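NOTA DE PRENSA

Drelitz recupera en junio su Feria del Calcetín Desparejado

Drelitz, junio. La localidad de Drelitz volverá a dedicar una mañana entera a un problema que la ciencia ha preferido no tocar: el calcetín que entra en la lavadora acompañado y sale viudo. La tercera edición de la feria abrirá sus puertas a las 10:00 en el antiguo mercado de la calle Kosthorpe, con entrada libre y calzado obligatorio.

El año pasado se entregaron 636 calcetines sueltos y se formaron dos parejas. La organización, que es optimista por estatutos, habla de un éxito sin precedentes y aspira esta vez a llegar a los 1000 ejemplares.

«Hay quien viene a buscar el suyo y hay quien viene a despedirse de él», explica Noémie Poirier, directora de la feria. «A los segundos les ponemos silla».

El programa incluye un taller de zurcido, una charla de la mercería Jayawardena sobre gomas que aprietan —muy esperada entre el público de cierta edad— y el concurso de pares improbables, donde el jurado valora el atrevimiento y penaliza las rayas.

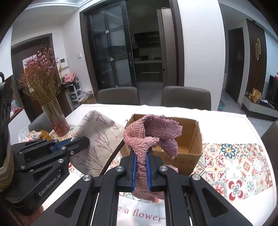
Las piezas que sigan solteras al cierre, a las 14:00, pasarán al taller textil Drurkberg, que las convertirá en relleno de cojines. Sus dueños podrán sentarse encima de ellas en la próxima edición.

No se admiten calcetines con tomates de más de 3 centímetros ni reclamaciones de años anteriores. Los medios que deseen acreditarse pueden hacerlo en la oficina de la feria, en la primera planta del mercado, hasta las 9:30 de la misma mañana.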